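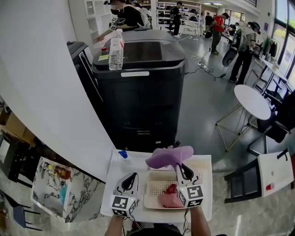 Junio, por la noche

Ha llovido toda la tarde y no he salido más que a bajar la basura. He aprovechado para ordenar los papeles del piso, que llevaban en la misma carpeta desde que firmé el contrato. He tirado casi todo. Me he quedado con las facturas de la luz, el recibo de la fianza y una carta de la comunidad sobre las humedades del patio que no contesté en su momento y que ya no tiene sentido contestar.

A las cuatro ha llamado Margaux Perrin. Sigue con la idea de ir a Burkula en verano y quiere que le diga algo pronto, porque la casa que ha visto solo tiene 2 habitaciones y si no voy yo se lo propone a su prima. Le he pedido unos días. Me apetece ir, pero el viaje es largo, hay que cambiar de autobús en Hervieu y el segundo no sale hasta las 9 de la noche. Ella dice que en Hervieu se cena bien y que la espera se pasa sola. Puede ser. La última vez que estuve allí estaba todo cerrado y acabé comiendo galletas en la estación.

Después de colgar he mirado el mapa un rato. Burkula queda al final del valle, con el río a un lado y la carretera al otro. Margaux quiere hacer la ruta que sube hasta la ermita, 13 kilómetros entre ida y vuelta. No he caminado tanto desde el otoño. Tendría que empezar a andar algo por las mañanas, aunque sea hasta el mercado y volver por la ronda. También necesito botas. Las que tengo me hacen daño en el talón derecho y ya les puse plantillas sin que mejorara nada.

He seguido con la novela que me dejó mi hermano. Voy por la mitad y no termino de entrar. El protagonista vuelve al pueblo a vender la casa de sus padres y cada capítulo es una habitación. La parte de la cocina me gustó, el resto se me hace lento. Le daré 15 páginas más y si no, la devuelvo. Él me va a preguntar igualmente por el final, así que quizá la acabe por no discutir.

De cena, lentejas de ayer. Las había dejado espesas y les he echado agua y un poco de comino. Estaban mejor que recién hechas. Queda un plato para mañana.

La planta del pasillo ha sacado una hoja nueva. La cambié de sitio en mayo, cuando se le empezaron a caer las de abajo, y desde entonces la riego menos. La otra, la de la ventana, sigue igual de triste. Mi madre dice que le falta tierra. Le pasaré la maceta el próximo día que venga, a ver qué hace con ella.

He dormido mal dos noches seguidas y hoy lo he notado. A media tarde me he quedado un rato en el sofá con la radio puesta y me he despertado con el cuello torcido - el cojín es demasiado alto, lo sé desde que lo compré. Tomaré la infusión y apagaré el teléfono temprano.

Para mañana: llamar al dentista, comprar pan y detergente, preguntar en la zapatería si arreglan botas de monte o solo zapatos. Contestar a Margaux no, eso puede esperar al fin de semana. Antes quiero hacer cuentas, entre el autobús, la casa y las botas se me va buena parte de lo que tenía apartado para pintar el dormitorio.

Ha parado de llover. Dejo la ventana abierta.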